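Equipment Review: Calla Two-Arm Benchtop Workstation

Prepared following an open day at the Urkby demonstration centre, February

Purpose of this review

The Learning Technologies group was asked to assess whether a two-arm benchtop workstation would be a suitable purchase for the shared teaching laboratory. The Calla, distributed by Vivetti, was one of the systems under consideration. Two members of the group, Golshifteh Nikzad and Teodor Lie, attended the distributor's open day at Urkby and spent the afternoon with the equipment. Their notes form the basis of what follows. No payment or loan of equipment was received from the distributor.

The open day

Registration was limited to 14 visitors per session, which proved to be a sensible number. Each session ran for 45 minutes at the bench, preceded by a short talk and followed by open discussion with the demonstration staff. Visitors were permitted to stand close to the table while the arms were moving, behind a line agreed upon at the start, and to ask for any task to be repeated.

The talk itself was of limited value. It dwelt on the distributor's history and on installations at sites much larger than ours, and the printed handout repeated most of it. Prospective purchasers from teaching institutions would have been better served by a page on room requirements, storage and supervision. The bench session was considerably more informative, and our reviewers recommend that anyone attending a later open day arrive in time for that portion at the least.

Construction and set-up

The arms clamp directly to a table. Ms. Nikzad noted that the clamps were firm and that no movement at the base was felt through the tabletop during ordinary work. The clamps do, however, occupy a fair amount of the table edge, and a bench with a deep lip or an apron underneath may not accept them without modification. Two of the older benches in our laboratory fall into that category.

Cabling is the weakest aspect of the design. Each arm carries its cables on the outside, with enough slack to permit the wrist to turn freely. This makes inspection and replacement straightforward, and the demonstrator was able to unplug and reseat a connector without tools. It also means that there is a good deal of cable to be managed, both on the arms and on the floor. A teaching laboratory would need to budget for floor covers and for a set routine at the beginning of each class. The distributor offers a cable tray made by Sjögren as an optional extra. It was not fitted on the day, and we are unable to comment on it.

Performance at the bench

The tasks shown were modest: lifting and setting down small containers, passing an item from one gripper to the other, and handling soft goods in plastic bags. The last of these was of greatest interest to our reviewers. Rigid objects of known shape present few difficulties for equipment in this class. A bag of light filling changes shape as soon as it is touched, and clear film gives a camera very little to work with.

The bag task was run 5 times at our request. The bag was picked up on each attempt, although on two of them the grip was released and taken again before the lift. Mr. Lie observed that the tapered fingers were well suited to gathering film but tended to press down on the contents first, which would be a concern with anything fragile. The demonstrator acknowledged this and attributed it to cautious settings for the height of approach.

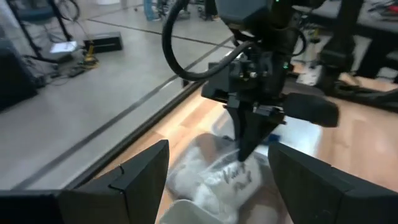
The gripper fingers pressing into the top of a clear bag of white, fluffy filling, viewed from the wrist of the other arm.

The wrist-level view was among the more useful features of the system. On the monitor, visitors could follow the work from between the fingers of one arm while the other carried out the handling. For students who are learning to judge approach and contact, this is a better vantage point than anything available from the side of the room. The picture did blur when the wrist moved quickly — a limitation the distributor's literature does not mention — and handwriting on labels could not always be made out. Any exercise that depends on reading a label should use large printed lettering.

Small green indicator lights on the arms were easily seen under bright room lighting. Noise was low enough for ordinary conversation across the table.

Cost and support

The quoted price does not include installation or training. A two-visit training package is available for a further $3,000, and in our view it should be treated as part of the purchase. Replacement fingers are sold in pairs and can be fitted by laboratory staff. Telephone support is offered during business hours only, which may be inconvenient for evening classes.

Assessment

The Calla is a capable workstation for supervised instruction in handling and two-arm coordination. It is less well suited to unsupervised use, or to rooms in which furniture must be cleared away between classes. Our reviewers rated it favourably for access, ease of repair and the quality of the wrist view, and unfavourably for cable management and printed documentation.

The group recommends that a unit be requested on trial for one term, with the Sjögren tray fitted, before any commitment to purchase is made. Bench measurements should be sent to Vivetti in advance so that the clamps can be confirmed as compatible. Enquiries concerning this review may be directed to Mr. Lie at the Learning Technologies office.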